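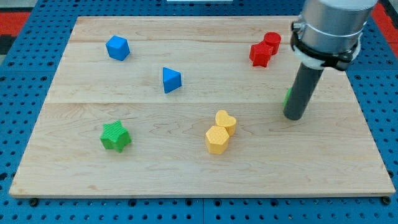

Le bras au travail au-dessus des formes en plastique, sur une planche d'érable clair.

J'ai appris à empiler des cubes vers dix-huit mois, paraît-il. Il m'a fallu un après-midi entier pour obtenir la même chose d'un bras robotisé, et j'en suis sortie ravie, avec un café froid et une furieuse envie de recommencer !

Le kit s'appelle Ondbridge, il est édité par Stirel, et il vise les lycées techniques, les fablabs et les petits ateliers qui voudraient tâter du robot sans embaucher un intégrateur. Dans la caisse : le bras, son contrôleur, un établi bleu perforé, la planche, un assortiment de formes de couleur et le logiciel Tindall. Comptez 3 000 euros en location pour l'année scolaire, maintenance comprise. L'achat se fait sur devis, et là je n'ai pas réussi à arracher le moindre chiffre.

J'avais une appréhension, je l'avoue. Les kits pédagogiques, j'en ai vu passer, et la plupart finissent sur une étagère parce que l'installation a dégoûté tout le monde. Ici, la notice fait 261 pages (oui, j'ai regardé la dernière avant la première) mais on en utilise 15 pour démarrer. Le reste, on y vient quand on est mordu.

Mon guide du jour, Dinesh Sheikh, forme les enseignants chez Detix, le distributeur. Il ne touche presque à rien et vous laisse vous tromper, ce que j'ai trouvé agaçant la première heure et formidable ensuite. « Posez les pièces n'importe comment, vraiment n'importe comment », m'a-t-il dit. J'ai donc semé mon cœur, mes étoiles et mes prismes sur la planche, en laissant exprès deux formes rouges presque collées, l'étoile devant le cylindre. Un petit piège, quoi.

Et c'est là que Tindall devient intéressant. On lui montre une forme à l'écran, on lui donne un nom, on choisit ce que le bras doit en faire -- approcher, pousser, ranger par couleur -- et le programme s'écrit sous forme de blocs qu'on peut ensuite ouvrir pour lire le code. Mes pièces jaunes sont passées du premier coup. L'étoile rouge, non : le logiciel a voulu la traiter avec sa voisine comme un seul gros objet bizarre. Il a fallu que je reprenne l'apprentissage sous un autre angle, deux fois, et que je baisse la vitesse.

Cette vitesse, parlons-en. Les réglages d'usine sont prudents, à la limite du somnolent. Rezaul Selvanayagam, qui a conçu les exercices chez Stirel, assume complètement : « Un élève doit pouvoir suivre le geste et dire où il a raté. » D'accord, mais au dixième essai on piaffe un peu, et le réglage est enterré dans un sous-menu que je n'aurais pas trouvé seule.

Autre bémol, la traduction française de l'interface. « Relâcher la pièce » devient « abandonner » sur un écran et « libérer » sur le suivant. Une mise à jour est promise pour avril -- je demande à voir.

Reste que je me suis amusée comme rarement avec du matériel scolaire. Si vous avez une salle qui ferme à clé, un collègue partant et un budget à défendre, demandez une démonstration. Elle est gratuite, et apportez vos propres objets : j'ai tenté le coup avec mon bouchon de stylo, perdu d'avance, et c'est ce quart d'heure-là qui m'a le plus appris.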